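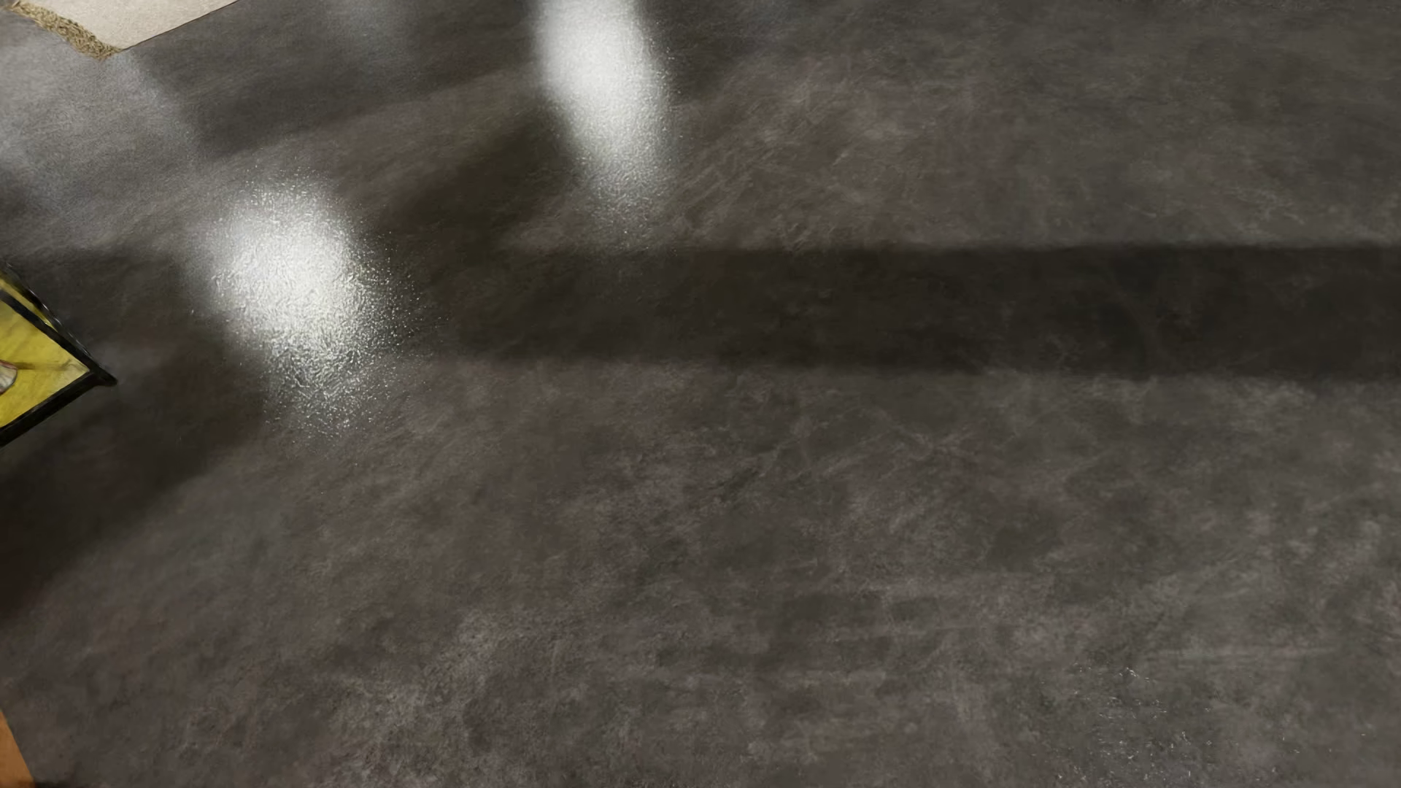
Floor glare and shadow band, apartment map, simulator.

Tuesday, December 22, 2020

Print | E-mail

Good day on the Gough walking runs! Going back through the renders, I've landed on a few house rules I'd like us to try on every map, starting with this one.

Rule 1: log the floor before the robot. Two hot spots of light and a long dark band across bare floor, and our old checklist had no line for any of it. It does now. Lighting preset, floor finish and anything near the edges of the view go on the run sheet before we press start.

Rule 2: clearance is measured from the widest point of the body, elbows included. We've been measuring from the foot, and that flatters us badly near walls. Draft limit is 383 mm at walking speed, 80 mm with the speed cap on.

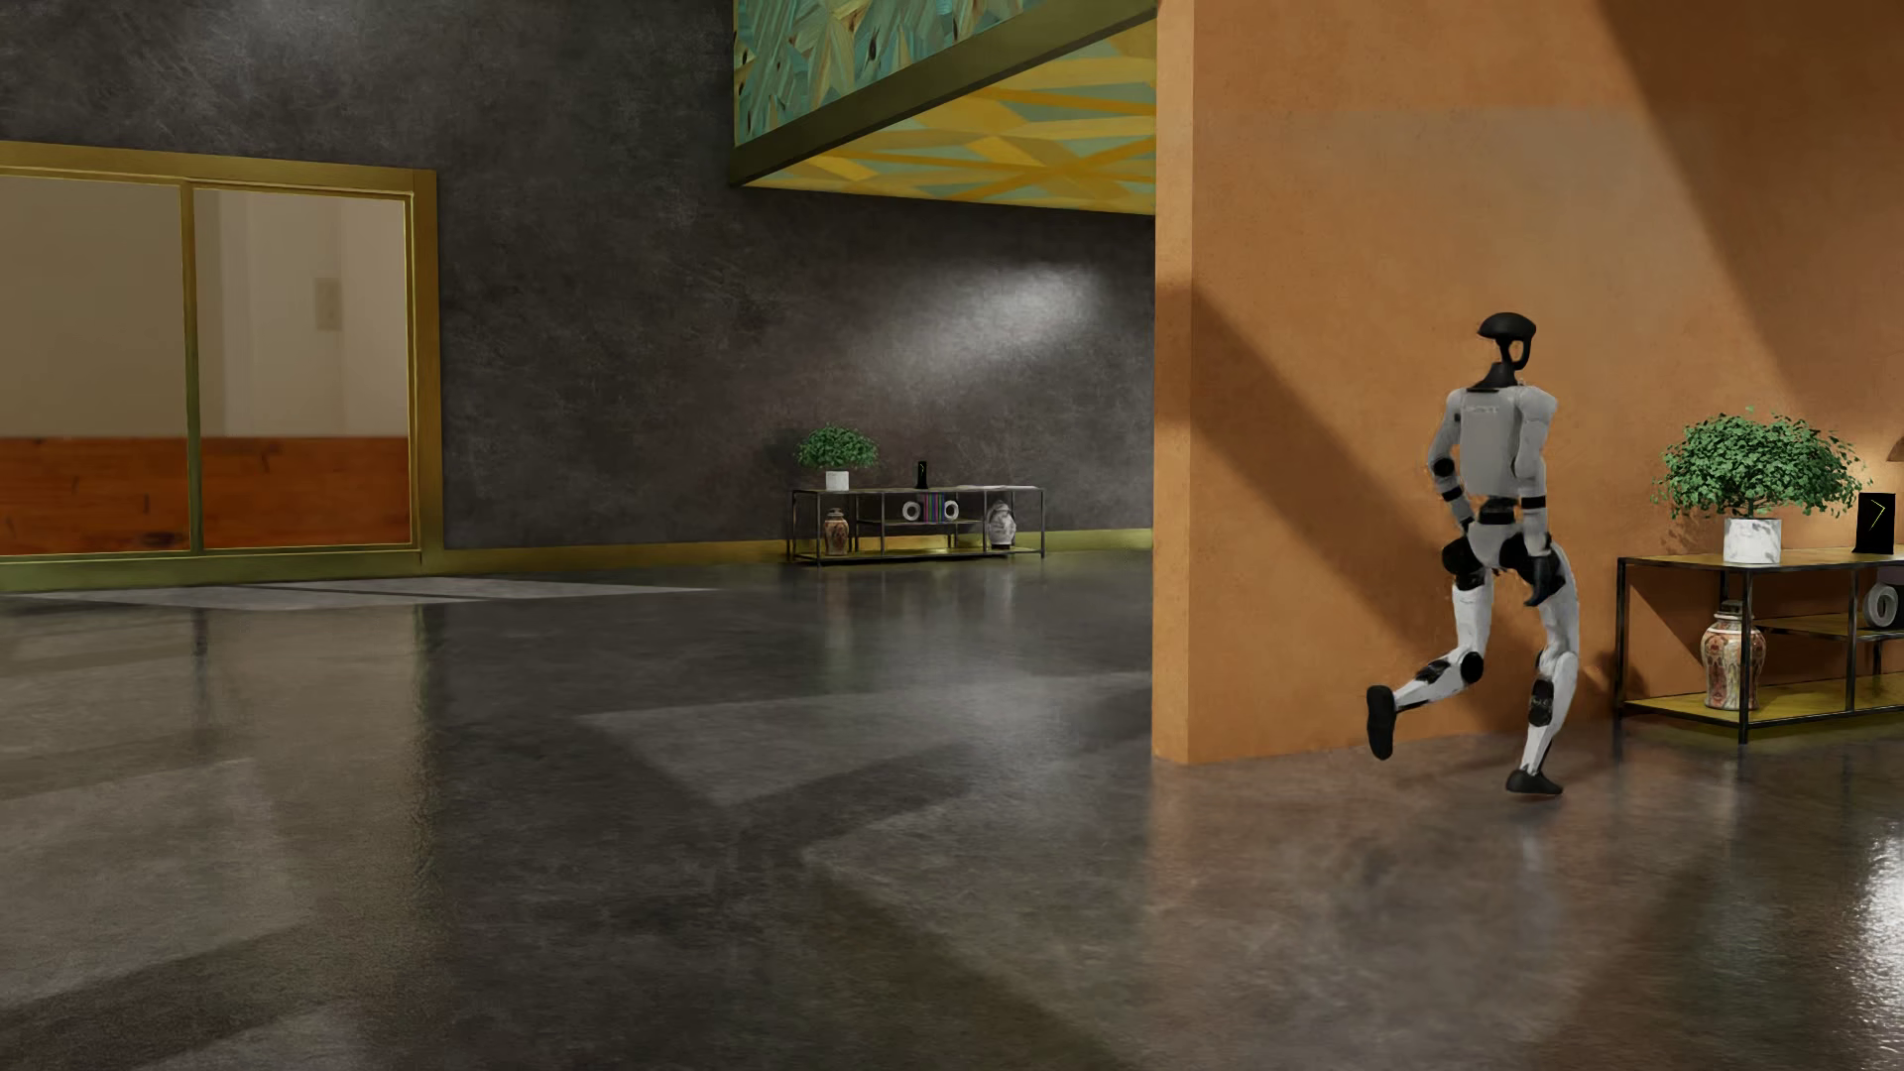

Mid-stride beside the orange wall, console table ahead.

Love this one — one foot planted, the other lifted behind, and the wall very close. Great test spot for Rule 2. Plants and vases on the tables stay in as they are; a stripped room makes for an easy pass.

Rule 3: 100 runs per lighting preset before anybody writes "pass" on the sheet. Treltitz wants 3,000 over the whole set, fine by me, the queue can take it over the break.

Still open: do mats count as floor or as obstacles? The September draft says both, on different pages.

Recent entries
Bradstead: speed cap wording
Run sheet template, second try
Dutbridge map: stairs and thresholds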